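Sterell brings robot handling stations into toy set packing at Rivesari

Staff move to inspection and cell set-up roles; no change to shift pattern

RIVESARI, 30 December 2024 — Sterell, a contract packer of children's play sets, has put two robot handling stations into regular use at its Rivesari site. The stations take over part of the sorting and placing work on the play food line, where pieces are picked by hand from shallow bowls and set into trays before film sealing.

Each station consists of a single arm with a two-finger gripper and a small camera fitted at the wrist. The control software, Rirna, was supplied by the integrator Villanueva, which also carried out the installation and the safety assessment. Rirna selects a grip point from the wrist camera view alone. No fixed overhead camera is used.

Play food was chosen as the first product group for technical reasons. The pieces are light and glossy, and the two sides of one item can differ a great deal. A halved vegetable has a flat cut face with moulded or printed detail, while the outer skin is curved and returns strong highlights to the camera. Earlier trials with suction cups at the site held well on the flat faces and poorly on the ridged ones. The two-finger gripper is used for both.

Lighting at the stations is kept low and the work surfaces are dark and matt. Bowls are pale blue, a colour picked for its contrast with yellow and red pieces. Green pieces are run under a separate setting.

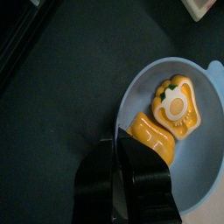

Page last changed: 30 December 2024

Pieces are presented in small numbers. Where one lies against the wall of the bowl, the arm approaches with its fingers open and one of them inside the rim. If Rirna cannot find a grip within 8 seconds, the station stops and signals the operator, who moves the piece by hand and restarts the cycle from the panel. The stop is logged together with the last camera view.

The main change for employees is in how the shift is divided. Before installation, an operator on the line picked and placed for the full shift, with rotation between left and right benches. Operators now spend part of the shift at a station, filling bowls, clearing stops and checking finished trays, and the remainder on hand packing of sets that the stations do not handle. Repeated reaching across the bench has been reduced. Standing time has not, and seating at the stations is under review.

Training lasts two days and covers safe entry to the cell, gripper inspection, finger pad replacement and reading the stop log. It is paid at the normal rate and takes place during working hours. Employees who do not wish to work at a station may remain on hand packing.

Basic pay, break times and the shift pattern are unchanged. Sterell has made no redundancies in connection with the project — vacancies on the line will continue to be filled on the existing terms.

The stations are approved for 852 product codes. Soft items, pieces with magnets and anything supplied in a closed bag stay with hand packing. Every tray from a station is checked by an operator before sealing, and this 100 per cent check will stay in place until the stop log has been reviewed with employee representatives in January.

Notes to editors

Sterell packs play sets and craft kits for retailers. Rirna is the control software supplied by Villanueva for the stations at Rivesari. Site visits can be arranged through the Sterell press office.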